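Does a mural make a room feel bigger?

I have been told three times this spring that painting a scene on the walls of a small room will "open it up." Once by a paint store clerk, once by a magazine at the dentist, and once by Brigitta Hauser, who has a very nice hallway and therefore opinions. I remain unconvinced, but in March I lost the argument at home, so now we have a picket fence running around the corner of the back room.

The case for it goes like this. Your eye follows the fence, reads the blue behind it as sky, and forgets there's a wall. Fine. My eye does no such thing. My eye sees a painted wall, and then it sees the corner strip, and then it goes looking for whatever else was left unfinished.

The corner strip is my main complaint. It's aluminum, it's silver, and it goes straight down to the floor exactly where the two runs of fence meet. I asked Tùng Ông, who has hung more wallpaper than anyone I know, whether it could be painted over. He said it could, and that it would chip within the year, and that I should leave it alone. So I left it alone. I still look at it every time I walk in.

Then there's the floor. We had already put down the dark gray marble pattern before anybody brought up fences, and I thought then (and think now) that the two have nothing to say to each other. White pickets want grass, or at least a plain wooden board. What they got is charcoal with pale veins all over it. My daughter says it looks like a garden at night. She is twelve and generous.
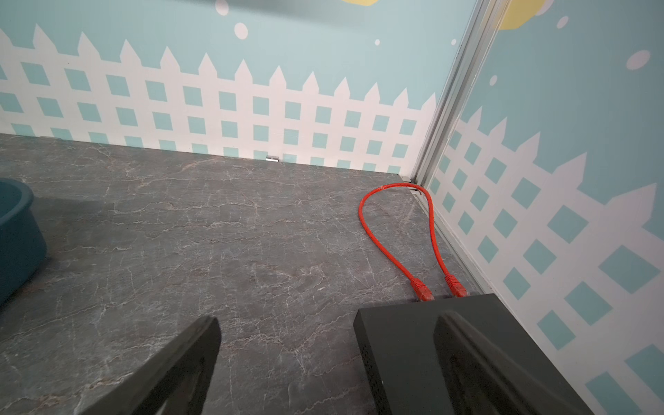 The fence corner, with the red cable still on the floor.

The cable is a separate argument. I wanted everything tucked away along the base of the wall before we called the room done. What I was offered was a loop of bright red network cable lying on the floor, both ends going into a black box, and a promise that it would be dealt with. I priced a cable cover from Rimon at 61 dollars and put it back on the shelf. For a strip of plastic! A bag of adhesive clips costs 9, and I suspect they'll do the same job until the adhesive gives up, as adhesive does.

I'd also like to know why cable has to be red. Gray exists. White exists, and would have gone with the fence.

To be fair to the mural, I'll admit two things. The aqua showing through the lattice is a better color than the beige we had, and the white dots above the fence are growing on me. I didn't want the dots. I thought they'd look like splatter, and on some days they do, but they break up all that blue and I'd probably miss them now.

Bigger, though? I measured the room before and after, out of spite, and it's 107 square feet both times. Brigitta says I'm missing the point – she may be right – but she also said her hallway took one weekend, and I was there for the third.

Next on the list is the cable, then the light switch, which is still beige.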